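Shared Kitchen at Cimia Gets New Rules, Same Kettle

The tenants of the Cimia building have agreed on how to run their shared kitchen, ending a disagreement that began in April over who had left a tea bag in the sink and grew from there.

The new arrangement, a single page taped up by building manager Ecaterina Coman, covers the sink, the table, the soap and the kettle. The kettle takes up more than half of the page.

"I thought it would be three lines," said Coman, who wrote it after an evening meeting that ran well past nine. "Then someone asked what counts as full."

The kitchen serves 60 people from four small companies, most of whom had never spoken to each other before the tea bag. It is a modest room with a sink and a long wooden table. Its one piece of equipment that everybody uses is a white electric kettle, which lives on the table because the table is where people want it. An earlier attempt to move it to the counter by the sink lasted one morning. The kettle was back on the table by lunch, and no culprit was ever named.

Under the page's terms, whoever empties the kettle refills it. Cups may stay on the table while in use, with "in use" defined as having a person who will admit to it. Soap bottles stay by the sink with their labels facing out, after an incident in which Bogdan Ciobanu, an accountant on the second floor, washed his hands with dish liquid for what he believes was most of the winter.

"My hands were very clean," Ciobanu said. "I have no complaint about the product."

The hardest talks were over money. Tenants had been asked to put 1000 lei toward a second kettle, and a show of hands seemed to favor it until Ovidiu Onu, whose design firm Basus has the office nearest the kitchen, asked where it would plug in. The question was put to the building's electrician, and the second kettle has not been mentioned since. The money is now set aside for descaling powder, at a rate that should keep the building supplied until most of the current leases have run out.
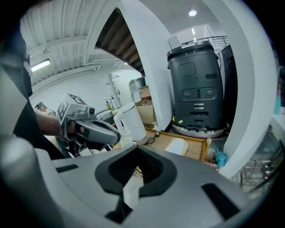
Not everyone is happy with the result. Roxana Munteanu, who has rented a desk in the building longer than anyone else, argued for a sign-up sheet so that the mid-morning rush could be spread out. She presented figures. Over one month, by her own tally, the kettle was switched on 664 times, with the worst crowding just after ten. Her sheet was voted down on the grounds that people do not know in advance when they will want tea.

"They do know," Munteanu said. "They want it just after ten."

She has kept up her tally anyway, and the count for two months stands at 1282. Coman has asked for a copy, though she would not say what she planned to do with it.

There was also the matter of food. Trays may be left on the table for sharing, but a tray that has been emptied goes home with its owner the same day – a clause aimed, several tenants said, at one person in particular. Valentin Zamfir, who bakes, said he assumed it was him.

"Everyone eats the cake," he said. "Then it's 'Valentin, your tray.' Fine. I have other trays."

Cardboard boxes proved easier. They may sit beside the sink for up to two days, after which they go to recycling along with whatever is still in them. Glass jars are exempt, since Munteanu collects them and there was little appetite for a second fight with Munteanu.

The rules apply to all four firms and to visitors, who have so far been the most obedient group. Coman said a delivery driver read the page from top to bottom last week while waiting for a signature, then refilled the kettle without being asked. He had not used it.

Compliance among tenants is harder to judge. The page has already picked up two corrections in pen and one remark about the spelling of "descaling," which was right the first time. Coman plans to print a clean copy when the arguments die down – she has left the file open on her computer.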